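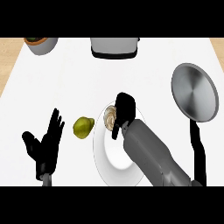 Fig. 1. White tabletop, potted plant at the far side. Pot is light gray with an orange-brown rim.

Section 5: Setting up and looking after the table

Read this before you cut the straps on the carton. Covers the Drumwood table with the white top, all leg styles. If yours came with the Ellitz folding base skip to step 4, the legs are already on.

Before you start

Two people for the lifting. One can do the rest.
Blanket or the flattened carton on the floor. Clean — grit under the top will scratch it.
Hex key is in the small bag taped inside the carton lid. Spare bolts in there too, don't throw the bag out.
Leave the top in the room overnight if it came in from a cold truck.

Assembly

1. Lay the top face down on the blanket. Keep the protective film on the underside for now.

2. Set a leg in each corner plate. The plate has a slot and a round hole. Round hole faces the outside of the table. If the leg rocks you have it backwards.

3. Start every bolt by hand. All of them. Do not tighten any until the last one is in. Then go corner to corner, half turn at a time, until snug. Snug is enough — the inserts will strip if you lean on the key.

CAUTION: No power driver on the leg bolts. Stripped inserts are not covered.

4. Turn the table over with a helper. Lift it clear, do not roll it up onto two legs. That bends the plates.

5. Level it. Each foot screws in and out. Put a spirit level across the short side first, then the long side, then go back and check the short side agian. Lock nut goes up against the leg when you are done.

NOTE: On a floating wood floor use the felt pads (part 136). Stick them on after leveling, then check once more. Pads squash a bit in the first week.

6. Peel the film off the top. Start at a corner, pull low and slow. If it tears, warm it with a hair dryer on low.

First week

Surface finish needs 7 days in open air before it is fully hard. Use the table, but go easy. No tablecloth, no rubber mats, nothing hot even on a trivet. A sheet of rubber left on a new top can leave a yellow mark and it won't come out.

Daily cleaning

1. Damp cloth, drop of dish soap.
2. Wipe again with plain water.
3. Dry it. Water left along the edge band gets under the glue sooner or later.

No scouring powder, no bleach, no melamine sponges. They dull the finish and you will see the patch every time the light comes in sideways. Bamosik surface cream is fine, once a month at most. Test under the edge first.

Items left in one place
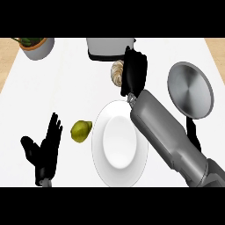 White tops show rings more than the darker ones do, and a ring that has sat for a season is usually there for good. Pick up whatever lives on the table once a week and wipe underneath. Plants are the main cause. A pot like the pale gray one near the far edge in the picture should have a saucer under it, with cork or felt under the saucer, and check that the saucer isn't sweating. Same goes for anything with a flat base, such as the gray boxy item to the right of the plant. Slide nothing. Lift it, wipe, dry, put it down an inch or two over from where it was.

CAUTION: Unglazed clay pots pass water straight through the bottom. Never directly on the top, not even for an afternoon.

Stains

Coffee, tea: soapy water, leave the cloth on for 5 minutes, wipe off.
Ink: rubbing alcohol on a cotton pad, dab only. Rinse right away.
Candle wax: let it harden, lift with a plastic card. No knife.
Water ring, fresh: dry cloth, a little Bamosik cream, small circles.
Water ring, old: see the refinishing sheet. Not a home job in most cases.

Every June or so

Check all leg bolts for snug. Check lock nuts. Replace any felt pad that is worn flat or has picked up grit. Look along the edge band for lifting, and if there is any stop using wet cloths there untill it is reglued.

Spare parts

Order through Annamalai, parts desk. Have the number from the sticker under the top ready. Leg bolt kit is 1889, felt pads 136. Hex key comes with the bolt kit. Corner plates are sold in pairs only.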